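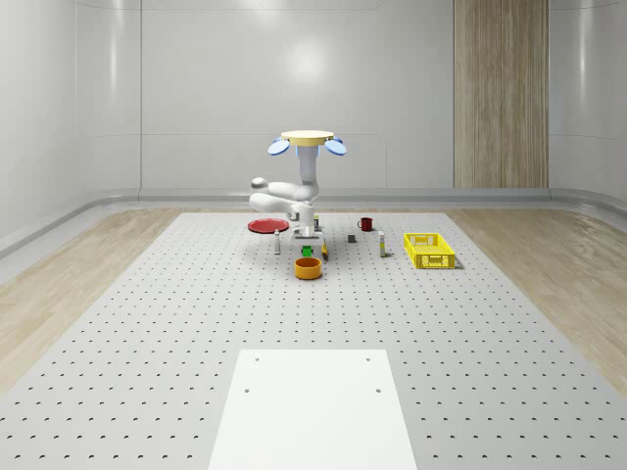
Thịnh Trịnh objected at the first internal read that scripted demos teach a policy to be a script, and that the section should say so before it says anything else. Fair. It's partly why we went to teleop for the second half of the set.

**Figure 2.** Simulated tabletop used for collection. Arm over the green block, other objects spread across the far half of the table.

### 3.2 Collecting demonstrations

All episodes recorded in Cirberg, our simulator build. One arm, one table, same room throughout. Objects are household stuff: plate, bowl, mug, small bottles, blocks, a yellow crate. Positions resampled at reset, with a check for overlaps. Lighting left alone for now.

Two sources. Scripted episodes come from the Mitaser planner, which gets true object poses and picks a top-down grasp. Fast, cheap, very samey. Teleop episodes come from operators working in sessions of 30 minutes, longer than that and the grasps got sloppy. Operators saw the rendered view only, no poses.

Each episode starts from a reset and stops on release or timeout. We log joint positions, gripper state, the rendered image and the instruction text, all at 20 Hz. Instructions were typed by the operator before the attempt, not after. Doing it after gave us text that described whatever happend, including misses.

After filtering: 3831 episodes. Dropped: timeouts, objects pushed off the table, anything where the physics blew up on contact (mostly the mug handle). Failed grasps followed by a good regrasp were kept. Eltia, the filter script, threw those out in its first version and the policy never learned to retry, so we reran it on the raw logs in May.

Known gaps. Objects sit mostly toward the back of the table, so reaches close to the front edge are thin in the data. Stacking isn't covered. Scripted and teleop episodes are tagged seperately, and the training mix is given in Section 4.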